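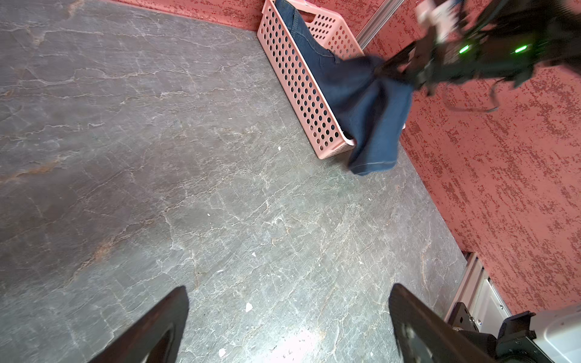
I have used the Vollard fabric shaver for four months now, and I can say it does the main job well. It takes pills and fuzz from sweaters, sofa covers and one old coat from Skindix that I wanted to throw away in December. I paid 546 crowns in the Kwofie shop, with a spare blade in the box.

The motor is strong for this size. A sweater with many pills takes me 8 minutes, if I lay it flat and move in small circles. On thick wool I use the highest guard. On thin cotton I would be careful -- I made a small hole in a T-shirt the first evening, and it was my own mistake, I pressed too hard.

What I like less is the lint box. It is small and the lid opens when you hold the shaver upside down. Also the charging cable is short.
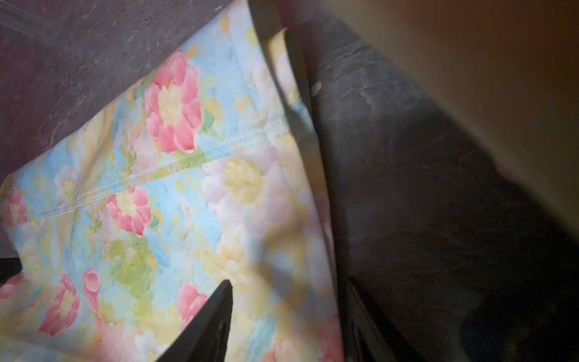 Dilwyn Ifans wrote to me that his lid did the same until he cleaned the groove with a dry toothbrush, and that he would still choose the older Prisoren, which is louder but has a bigger box. I tried the toothbrush. The lid stays closed better now, but not every time.

For quilted things, go slowly near the stitches, the blade can catch a thread. I give it four stars from five.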